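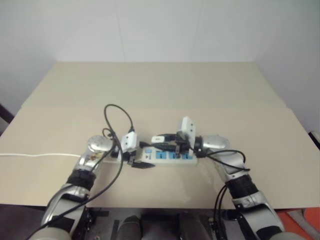

Two arms, each holding a small plug or adapter, and a white power strip.

My son is 11 and uses a talker, a tablet that speaks the words he taps. He has used one since he was four. In that time I have filled in the same form for his school every August, and every August it asks me whether he is "able to communicate his needs". There is a yes box and a no box.

I think the form should go. I have said so to the school, and now I am saying so here.

The trouble is what happens to the answer. If I tick yes, the hours of support are looked at again, on the grounds that a child who can communicate needs less of it. If I tick no, he gets his hours, and he also gets a sheet at the front of his file that tells every new member of staff he can't tell them anything. One year I ticked no. A supply teacher spent a whole morning talking over his head to the assistant while he tapped "toilet" again and again. She had read the file. I don't blame her much.

Since then I have written "see attached" across both boxes and stapled on a page of my own. It says how he asks for a break, what he does when a room is too loud, and that he needs up to a minute to answer. Staff tell me they read that page. The form itself goes to the council.

Gwenllian Morgan, whose daughter was in the same class until last year, does it differently. She ticks no every time and tells the teacher in person to ignore it. Her view is that the form is about money and you should treat it as such. I understand that. But teachers leave, and the paper stays.

I asked the council how long the form had been in use and got a polite letter saying it was "under review". The letter was 80 words long. The guidance notes that come with the form run to 579 lines, and I have read all of them. They explain how to post it, who may sign it and what to do if you have moved house. They do not say what "needs" means.

Some parents in our group want an online version instead. Kolbrún Frandsen showed us one from another area at our last meeting. It was quicker to fill in, and it saved your answers from the year before, which I would have been glad of. It still had the yes box and the no box.

What I would like is a blank space with one question over it: how does this child tell you things? Most of us could fill that in five minutes. A parent whose child points or pulls you by the sleeve could answer it as well as I can. The hours could be decided separately, on a separate sheet, by people who have met the child.

I have been told this would be harder to process. I expect it would - somebody would have to read it. There are roughly 1036 children on the list in our area, and I accept that makes a pile. We each write our part of that pile at the kitchen table, usually after bedtime.

This year's form is on the fridge. I asked my son what he wanted me to put on it, and he took his minute and tapped "I like lunch". I have added it to the page.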